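Equipment planning for service robots

Equipment planning for service robots is the work of deciding which machines, spare parts and furniture an organization should buy before a robot is put to use in an office or a reception area. It includes the purchase budget, the running budget and the calendar of deliveries. In small organizations the same person often does all of it. In bigger ones the work is divided between the purchasing office and the technical team.

Scope of the budget

The price of the robot is usually the largest line, but it is seldom the only large one. A plan normally lists arms, hands, controllers, chargers, network equipment, and the desks at which the operators sit. Hands with several fingers are written as a separate line, as they wear faster than arms and are replaced more often. Many planners keep two hands of each side in stock for every robot.

Small items are frequently forgotten. Power strips, cables, sorting trays and sample packets are cheap one by one, but in the plan of the Ernmont office center they made a list of 161 positions, with a total of 3,516 dollars.

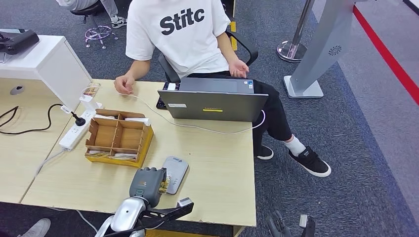
For this reason some guides advise to keep a reserve for small items, fixed as a share of the hardware price. The Ernmont plan used 20 percent in its first version. The reserve was later made smaller, after the small items received their own list.

Buying and leasing

Buying is preferred when the robot will do the same task for several years. Leasing is more common for trials, and for tasks with small objects, where the type of hand may still change. A lease often includes repair, but not the travel of the technician, and this point should be read carefully in the contract.

The Trirnisus method, named after the project where it was first written down, compares both options over the same period and adds the hours of staff training to each side. Critics of the method say that training hours are hard to know in advance. The supplier Tallov offers a mixed form, in which the arm is bought and the hands are leased.

Delivery and space

Desks should be measured before the order is signed. The arm needs free space to move, and the operator needs a place for a laptop and for the knees. At Xia, an office building with shared desks, the robot was delivered in July and the adjusted desks came later, so the lease was paid for weeks without use.

See also

Total cost of ownership
Robot end effector
Operator workstation

This page was last edited on September 30, 2025.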